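Inventory of the Viklund Flat

Līga Lill started the inventory on the second floor of the house in Rerkelbridge at nine in the morning, in December, with a ruled pad and a pencil on a string. Her column headings were Item, Location, Condition, Disposition. Disposition could be Keep, Sell or Ameck. Ameck was the firm with the truck.
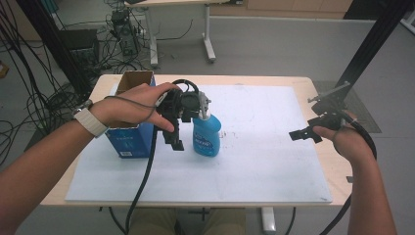

The next few things came under Location: Table. She wrote "Spray bottle, blue, upright" and left Condition blank while she thought about whether the word applied to the bottle or to what was in it. Next line: "Box, cardboard, blue, open." Next line: "Board, white, large. Scuffed. Specks and smudges, worse on the right." She underlined "scuffed" because the Ameck contract excluded prior damage and she wanted the damage to be prior.

Liis came in at ten with the keys and read the pad from the top.

"You've put the board down as Keep."

"It covers the table."

"The table is down as Sell."

Līga checked. The table was on line 2, the board was on line 41, and there had been a cup of coffee in between. She drew an arrow connecting them and wrote "see other" at both ends.

Their aunt had used the board for cutting patterns, pressing flowers, and the repair of one radio. She had kept it on the table for as long as either of them had visited. Liis remembered it as larger. Līga had measured the table and not the board, and said so.

"Clean it and it sells with the table," Liis said.

"Cleaning isn't a disposition."

"Then add a column."

There was no room on the pad for a fifth column. Līga turned it sideways, ruled new lines, and began copying the entries across. The work took until noon. Under Cleaning she wrote Yes, No or Done, and by the end of the page she had no entries marked Done.

The buyer from Plitmont telephoned at half past twelve. He offered 300 for the table, delivered, and asked what condition the top was in. Līga read him line 2. He asked whether there was anything on it at present. She read him the spray bottle, the box and the board, in that order, with their locations.

"I only want the table," he said.

"The board has an arrow," said Līga.

Liis took the telephone into the hall and closed the door. Līga could hear her voice but none of the words. She picked up the pencil, found line 41, and rubbed out Keep. The paper had gone thin there from the first copying. She wrote Sell over it, lightly, and went on to the linen.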